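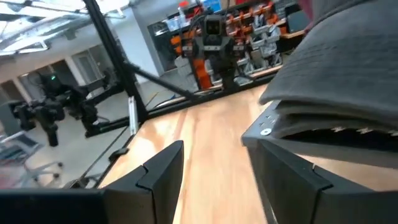
Tekle Gidey thinks most people arrive at a robot open day expecting to see something fast, and have to be talked round to something slow. The robots at Dristach, on the edge of Nandale, are slow. Visitors on 30/06/2023 stood and watched them for long stretches all the same.

The hall is one large room with skylights, parts bins on tall shelves and cables across the floor. Work is done at wooden tables with black metal rails. Gidey led our group past each of them in turn and answered whatever he was asked.

Cloth is the main business this year. A box keeps its shape when a gripper closes on it, but a cap or a folded sheet gives way, and the arm has to deal with a new shape every time. Dristach began with plain squares of fabric in December and moved on to caps in the spring. The project is called Nestia, and it has recorded 3,390 attempts so far. Of those, 517 were thrown out – mostly for camera faults. 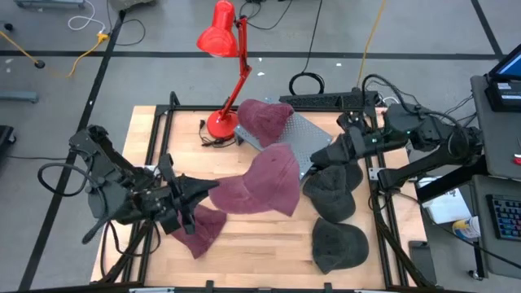
Why practise on caps at all? They have a stiff part and a soft part, so one object gives the arms two problems to solve.

The money comes partly from Lambrakis, a clothing returns firm that wants help with sorting. It has asked for 100 clean runs in a row before it will try the system in its own warehouse. The best run at the time of our visit was 30.

Gidey would not give a date for the trial. He did say the next open day would have more chairs, and that visitors could bring a hat of their own for the arms to try.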